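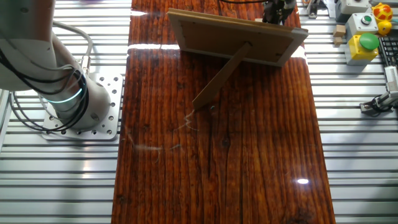

Falier Rooms is a shared workspace app for teams that split one job across several people and places. Each room holds messages, files, tasks and a calendar, so a team doesn't need four separate tools to run one project. Rooms are usually set up by project, but some customers prefer one room per piece of equipment, where notes and manuals stay together. Either way works, and you can rename a room at any time.

General questions

Who makes Falier Rooms?
The app is built and supported by Bamari. Billing and support are handled by the same company.

How many people can join a room?
Up to 200 on the Standard plan. Guests count toward the limit. If you need a larger room, contact sales.

Can I bring in people from outside my company?
Yes. Any room owner can send a guest invitation. Guests see only the rooms they are invited to, and they can't create new ones.

Is there a free plan?
Yes. It covers up to 11 members and keeps messages for one year. Files stay until you delete them.

Messages and search

How does the daily summary work?
If you turn it on, the app sends each member a short list of unread messages that mention them, open tasks with their name on them, and files changed since the last summary. It goes out at 7:30 a.m. in the member's own time zone. Muted rooms are left out.

Can I search inside attachments?
Text documents, spreadsheets and PDFs are searchable a few minutes after upload. Scanned pages are not.

I deleted a message by mistake. Can I get it back?
Room owners can restore deleted messages for 30 days — after that they are removed for good.

Connections

Which other tools can I connect?
There are 141 connectors in the directory, including Marciniak for time sheets and Derkov for customer tickets. An administrator has to approve a connector before members can use it.

Why did my Derkov connection stop posting?
Usually the access key has expired. Open Settings, choose Connections, and select Renew next to Derkov. Tickets created while the connection was down are not posted later.

Account

How do I move a room to a new owner?
Open the room menu and choose Transfer. The new owner must be a full member and has to accept the request.

What happens to my data if I cancel?
Your rooms become read-only at the end of the billing period. You can export them from the Account page for 90 days.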